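Drikinwood Toy and Play Library
Progress report to the Abdel Rahman Fund
Second report of the grant period
2022-12-07

1. Purpose of this report

This report covers the second half of the first year of the grant. It sets out what has been done against the plan agreed with the Fund, what has changed, how the money has been used and what we expect to do before the grant ends. The first report dealt mainly with the move from the old premises, so that is only mentioned again where it affects the current position.

The grant has three aims: to reopen the lending service in a building people can reach without a car, to widen the range of what we lend, and to run play sessions for families with children under school age.

2. Summary

The lending service is open again and running on its planned hours. Membership stands at 535 households, which is above the level we had before the move. The catalogue has been rebuilt from scratch and can now be searched from home. The play sessions started later than planned but are now in their regular pattern. The outreach work in Larka is behind, for reasons given in section 6. We are not asking for a change to the total grant, but we would like to move a small part of the budget from one heading to another, and the request is at the end of this report.

3. The building

The new premises are on the ground floor of the former post office in Drikinwood. The lease was signed before the last report. Since then the counter has been taken out, the floor levelled and the back room divided into a store and a small room for cleaning and repairs.

The floor took longer than expected. When the old covering came up, the boards beneath it by the rear wall were found to be rotten, and the landlord and ourselves had to agree who would pay. The landlord met the cost of the boards and we met the cost of the new covering, as we would have done anyway. It held up the opening by several weeks.

The step at the front door has been replaced with a ramp. It is slightly steeper than we wanted, as the pavement is narrow at that point and the highways office would not allow it to come out any further. Parents with double buggies can manage it. Two wheelchair users have told us that they prefer to come in by the side entrance, and we have put a bell there and a sign at the front pointing to it.

Heating is still a problem. The store is cold and gets damp in wet weather. We have moved all soft toys, dressing-up clothes and puzzles to the inner shelves and put a dehumidifier in the room. The landlord has had a heating engineer in to look at the system and we are waiting for the quote.

4. The lending service

Members can borrow up to three items at a time and keep them for four weeks. This is a change from the old rule, which was two items for three weeks. Families coming in from the outlying villages had asked for the longer loan because the bus service is poor. We were worried that popular items would be harder to get, and this has happened to some extent with the larger outdoor toys. Those have gone back to a three-week loan for the summer months only.

Late returns were high in the first weeks after reopening. Most were items that had been out during the closure, where families had not known where to bring them. We wrote to everyone concerned and did not charge. Nearly all of those items are now back. A ride-on tractor and a set of wooden train track have been written off.

There is no charge for membership for households on a low income, and we do not ask for proof. Other households pay a yearly fee, which has not gone up. A few members who could claim free membership have chosen to pay part of the fee, and we have added a box to the form so that this can be recorded properly.

5. The catalogue and the stock

The old card catalogue has been replaced by the Braten lending system. Every item has been given a number, a short description, an age guide and a list of parts. Entering all this took up much of the quiet period before opening. The old cards were often out of date, and in many cases the list of parts did not match what was in the box. Where a game could not be played with what was left, it was taken out of stock and its parts kept as spares.

The system sends a reminder before an item is due back. It can also take reservations, though at first it did not let people know when their item had come in. The supplier corrected this in November. Some older members and grandparents do not use email, and we ring them.

New stock has been bought in line with the list sent to the Fund. Most of the money went on large items that families are unlikely to buy for themselves: balance boards, a water tray, a play kitchen and two sets of soft climbing shapes. We also bought more board games for older children, as members had told us that the library had little for anyone over eight. These have been out on loan almost without a break.

We have bought 16 items suited to children with additional needs, including switch-operated toys, weighted lap pads and a set of tactile books. The choice was made with advice from the local parents' group. The tactile books have been borrowed less than we hoped. They are on a high shelf near the store and will be moved.

6. Outreach in Larka

The plan was to take a van of stock to the village hall in Larka every fortnight from September. The hall closed for roof repairs in August and has not reopened. We looked at the school and the chapel. The school could not offer a regular time, and the chapel has no storage and no level way in.

As a stopgap, families in Larka can reserve items through the catalogue and collect them from the village shop. It is a useful service but it does not give people the chance to look at things and try them, and take-up has been low. The hall is now expected to open again in the spring and we have a booking in place from the first week that it can be used.

Part of the van hire budget has not been spent as a result.

7. Play sessions

Sessions began in October and run each week during term. They are free, last ninety minutes and are open to any family, whether or not they are members. We set the limit at 16 children because of the size of the room. On most weeks the session is full, and on a few weeks we have had to turn families away at the door. We have tried a booking list but a good many of those who booked did not come, so we have gone back to first come, first served.

The sessions are kept simple. There is a floor area for babies, a table for sorting and building, a book corner and something messy when the weather allows the side door to be open. The last ten minutes are for songs and tidying up. Staff have written a one-page guide for each area so that whoever is on duty can set it out without needing to be shown.
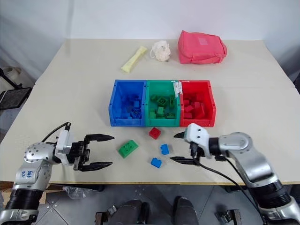
Building blocks in blue, green and red bins, with a few more on the table.

Parents were asked for their views on a short form at the end of the half term. The most common request was for a second session in the afternoon, for families with a child at morning nursery. The second most common was for somewhere to leave buggies. We have cleared a space inside the side entrance for buggies. An afternoon session would need more staff time and is discussed below.

Several parents said that they had met other families through the sessions and now saw them at other times. A number who came first to a session have since joined the library.

8. Staffing

The two part-time posts paid for by the grant are both filled. One member of staff was away for six weeks in the autumn and her hours were covered by her colleague and by casual staff. The cost of this was met from our own funds. Both have completed paediatric first aid training, and the food hygiene course, which is needed for us to offer snacks, is booked for January.

9. Spending

Spending on the building is complete apart from a retention held against the floor. Stock is slightly under budget. The catalogue cost what was quoted, with a yearly fee from next year that we will pay out of membership income. Salaries are on budget. Heating and electricity are well over what we set aside, and we have met the difference from reserves. A full statement is attached as Appendix A.

10. Work planned for the next period

The heating in the store needs to be settled before anything else. We will then complete the remaining stock purchases, begin the Larka visits once the hall is open, and carry out the yearly safety check of all electrical and outdoor toys. We will also send a survey to all member households, including those who have not borrowed in the last six months, and will include the results in our next report.

11. Request to the Fund

We ask for permission to use the unspent part of the van hire budget to pay for staff time for an afternoon play session during the spring term. The Larka visits would not be affected, as the amount needed for them from spring onwards would be kept back. If the Fund is content, we would need to know before the end of term in order to put the new session on the spring leaflet.

Appendix A: Statement of income and spending
Appendix B: List of stock bought in the period
Appendix C: Parents' feedback form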